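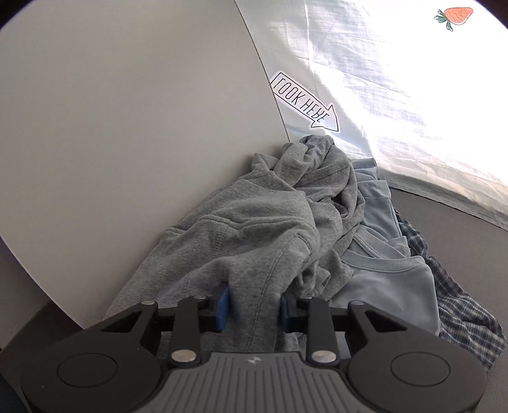 Mittwoch, kurz nach elf am Abend

So, liebes Tagebuch, heute also doch noch ein Eintrag, obwohl mir die Augen fast zufallen. Ich war in Etitz! Zum ersten Mal seit dem Umzug, und ich hatte ganz vergessen, wie lange man mit dem Bus dahin braucht, wenn man den schnellen verpasst. Den schnellen habe ich natürlich verpasst. Also saß ich hinten rechts am Fenster, mit Thermoskanne und zwei Käsebroten, und habe die Felder angeschaut. Der Raps steht schon ziemlich hoch, an manchen Stellen ist er sogar schon gelb.

Eigentlich wollte ich nur zum Chor. Wir proben ja seit März an diesem langen Stück, 166 Takte, und ab der Mitte singt der Alt Sachen, die kein Mensch beim ersten Mal trifft. Beim zweiten auch nicht. Heute haben wir die schwierige Stelle bestimmt zwölfmal gesungen (gut, vielleicht habe ich auch zwischendurch nur den Mund bewegt), und beim letzten Durchgang hat es plötzlich geklungen. Richtig geklungen! Mir ist ganz warm geworden. Danach war es kurz still, und dann haben alle gleichzeitig geredet.

In der Pause gab es Zitronenkuchen und diesen dünnen Kaffee aus der großen Kanne. Die Heizung im Gilon-Saal lief nur auf der einen Seite, also hat sich der halbe Sopran an die Wand gedrängt, und ich stand mit meinem Becher mittendrin und habe zugehört, wie über das Sommerkonzert gestritten wurde. Drinnen oder draußen? Ich bin ja für draußen. Die anderen haben Angst vor Mücken und Wind in den Noten. Entschieden wurde nichts, das verschieben wir jetzt schon seit Wochen.

Hinterher bin ich noch durch den Ort gelaufen, weil der Bus zurück erst um 6 ging. Die alte Bäckerei ist weg! Da ist jetzt ein Laden drin, der Jin heißt und Tee verkauft, bis zu 166 Sorten steht auf dem Schild, und ich habe natürlich die allerlangweiligste genommen — Pfefferminze. Schmeckt aber gut, ich trinke gerade die zweite Tasse. Am Bach unten war alles wie früher, die schiefe Bank, das Geländer mit den abgeblätterten Stellen. Ich habe mich hingesetzt und die Altstimme vor mich hingesummt, bis ein Hund kam und mich sehr ernst angesehen hat. Dann bin ich lieber weitergegangen.

Zu Hause lag die Wäsche noch da, Grau, Blaugrau und Karo, und ich hatte überhaupt keine Lust. Stattdessen habe ich mir die alte Aufnahme aus Utwood angehört, vom Chortreffen damals. Was waren wir schnell! Wir sind durch das Stück gerannt, als würde hinten jemand das Licht ausmachen, und trotzdem hatte ich beim Schluss wieder Gänsehaut. Ich weiß noch, dass es an dem Wochenende nur geregnet hat und dass wir abends im Flur der Herberge weitergesungen haben — bis jemand von oben geklopft hat.

Vielleicht sollte ich die Aufnahme beim nächsten Mal mitbringen. Oder lieber nicht, sonst geht die Diskussion ums Tempo auch noch los.

Morgen muss ich früh raus, der Zahnarzt hat mir den Termin vorgezogen, und danach will ich unbedingt neue Batterien fürs Metronom kaufen. Und die Noten endlich in eine Mappe stecken, die letzte Seite hat schon einen Kaffeerand. Ach ja, und Zitronen! Das Rezept für den Kuchen habe ich mir hinten auf den Busfahrschein geschrieben, hoffentlich kann ich das morgen noch lesen. Jetzt Tee austrinken und ab ins Bett.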